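Why Does a Computer Get Warm?

Have you ever put your hand near the back of a computer and felt a little breeze of warm air? Where does all that heat come from? Let's find out!
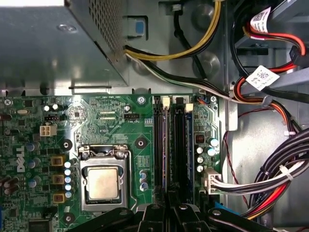
Everything starts with electricity. Electricity is made of teeny tiny particles called electrons, and they are far too small to see, even with a good microscope. When you press the power button, electrons begin pushing their way along metal wires. But metal is full of atoms, and the electrons keep bumping into them. Every bump makes an atom wiggle a bit more, and wiggling atoms are what we call heat!

Try this right now. Rub your hands together really fast and count to ten. Feel that? Your muscles used energy to move your hands, and the rubbing turned it into heat. Electrons squeezing through a wire do something a lot like it.

The busiest part

The part that gets hottest is usually the processor. It's a flat little chip, and inside are huge numbers of switches called transistors. They flick on and off so fast that you could never keep up, and each flick uses a tiny sip of electricity. When you play a game with lots of explosions and dragons, the processor has tons of flicking to do, so it gets warmer. When you're only reading a page like this one, it can take it easy.

Too much heat is bad news for chips. A hot processor will slow itself down to stay safe, and if it gets really hot the whole computer may shut off – just like you flopping down in the shade after running around in the sun.

How do you cool a computer?

Many computers use a heat sink. It's a piece of metal with lots of thin fins, and it sits right on top of the processor. Heat travels up into the fins, and because there are so many of them, there is plenty of metal touching the air. Elephants have the same trick! Their big, thin ears let heat escape from their blood, and on a hot day they flap them to get rid of even more.

Flapping brings us to fans. A fan pushes the warm air away so cooler air can take its place. You do this yourself every time you blow on hot soup. Holes and vents in a computer's case let the air move in and out, so never cover them up with a blanket or a pile of socks!

Test it yourself

You will need 2 mugs that are the same, warm water from the faucet, a piece of cardboard and a thermometer.

Fill both mugs with the same amount of warm water. Write down the temperature of each one. Now fan one mug with the cardboard for 4 minutes and leave the other alone. (Swap arms when you get tired!) Measure again. Which mug cooled down more? Try it with a wide bowl next and see what changes.

One important rule: never open up a computer or anything else that plugs into the wall by yourself. Some parts can hold on to electricity even after they are unplugged, so always leave that job to a grown-up who knows how.

Words to know

Atom: one of the tiny bits that everything is made of
Processor: the chip that does a computer's thinking
Heat sink: metal that carries heat away from a chip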